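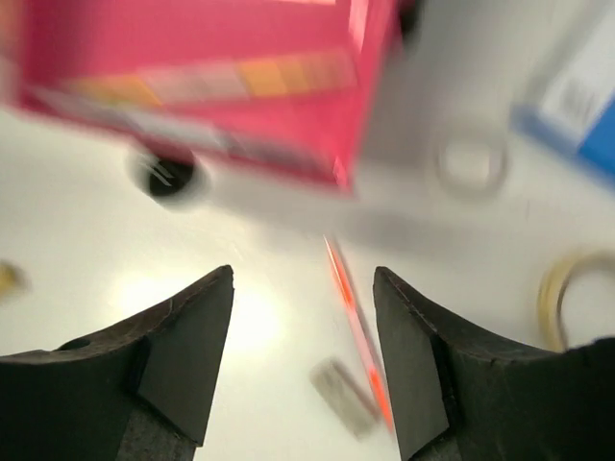 Blair Hepburn would not have one in the house, and wants that understood before we go any further. Hepburn's objection is partly the noise and partly the thought of paying for a thing that needs the table cleared before it will clear the table.

Keabetswe Botha has heard this before, usually at dinner. Botha has spent four years at Erton, teaching arms to tidy work surfaces and pack small goods, and takes the complaint with the calm of a dentist.

"Blair's right about the table," Botha says. "If you tidy up first, the robot does very well. I've seen demonstrations where I thought, yes, lovely, my nephew could do that, and he'd want feeding as well."

We met in the canteen, where the dishwasher was out of order and a man was washing mugs by hand. I asked whether a machine could take over from him.

"Mugs, probably. His mugs, with that sink, and the tea towel on the wrong hook, I wouldn't bet lunch on it."

What about a desk, then? Boxes, tape, pencils, the stuff that gathers on any packing bench.

"Boxes are kind. Flat sides, and they mostly stay where you leave them. A pencil rolls off when you nudge it. Clear tape is a swine, the cameras look straight through it. And people imagine tidying is picking things up. Picking up is the easy half. Where does it go? You know the scissors live in the left drawer. You don't know how you know."

Last winter Botha's group ran a trial in the stockroom at Crenshaw, a stationery wholesaler. The arm, christened Ira by the night shift, handled 3,173 items and managed 65 an hour on a good stretch. The person at the next bench was doing 550 and listening to the cricket.

"She was very nice about it. She used to say good morning to Ira. By February she was moving the awkward things out of its way, so I suppose we had automated her into being its assistant."

Does that count as progress? Botha thinks so, up to a point. The arm kept going through lunch, and it got better at soft packets, which had been hopeless. It never got the hang of carrier bags.

Hepburn, told of the 65 an hour, asked whether it could be hired for Christmas, to slow everyone down.

I tried for a date. When will something at home put the shopping away?

"All of it? Eggs too? Ask me when I've retired. One shelf, same tins every week, sooner than you'd think. You'd have to like tins."

Botha's own flat has a robot vacuum cleaner, a Clodard, bought in a sale. It was under the sofa when we spoke, and had been since the morning.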